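4.2 Free-text names in small collection records

The second part of our material consists of 841 object records from the town collections of Zuselport, Wakow and Lecomte. All three collections keep their records in Stindo, a catalog program that gives each object a required name field and an optional field for notes. The name field accepts any text. There is no fixed word list behind it, and the program doesn't warn the user when a new name is close to one already in use.

We drew a sample of 200 records and had two readers code the name field separately. Readers marked whether the name stated what the object was (a function name), what it looked like (a form name), or what it was made of (a material name). Names that did more than one of these were coded by their head noun, so that "bone button" counts as a function name and "button-shaped bone" as a material name. Disagreements were settled in a meeting between the two readers and the second author. The coding guide went through two versions. The first, drafted in May, had no rule for head nouns and was dropped after a trial on 20 records.

Function names were the most common type in all three towns, which agrees with the earlier work by Makis Michailidis on farm tool registers. Form names were mostly found in records for small objects, and they clustered by cataloger more than by object type. One cataloger in Wakow used the word "piece" as a head noun in nearly every record she entered - "curved piece," "ribbed piece," "long piece" - while her colleague at the same desk preferred "item." Neither habit is wrong under the house rules, but a search for one word will miss the other person's records.

The notes field was less regular still. In Lecomte it held measurements, shelf numbers, donor remarks and, in a few records, phone messages. In Zuselport it was mostly blank. Sombat Somboon has suggested that blank notes point to records copied over from paper cards, where the back of the card was not typed in. We could confirm this for one drawer only, and we treat it as a possible cause.

Size is the other area where records differ. Some catalogers measure with a ruler, some compare the object to a coin or a hand, and some leave size out. A surface printed with a grid gives a reader some sense of relative size even where no measurement is entered, provided that the spacing of the lines is known (Figure 3).

Figure 3. Gridded surfaces: (a) a pale object with faint ridges; (b) a tabletop with a storage box that has an olive-green lid.

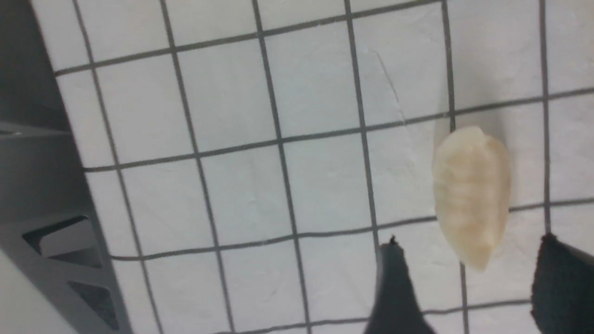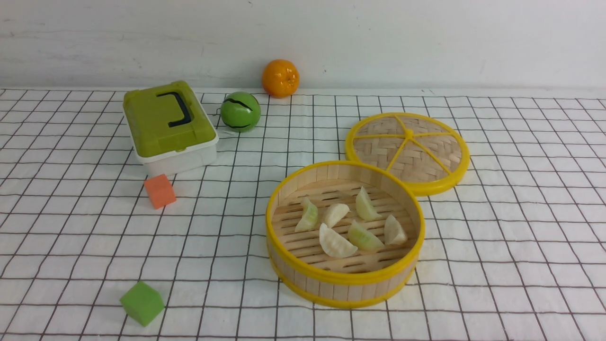
Where the size was missing, we did not try to supply it. Records without a size were kept in the sample and coded for name type as usual, and they are left out of Table 5 only.

Two limits of the coding should be noted. The readers worked from the text of the record and did not see the objects, so they could not tell a careful name from a mistaken one. The head noun rule also favors English word order. A small group of Wakow records were entered in another language and translated later, and the translator may have moved a material word to the front. We kept these records and marked them with a flag, so that the counts can be run again without them. Section 4.3 gives both sets of counts.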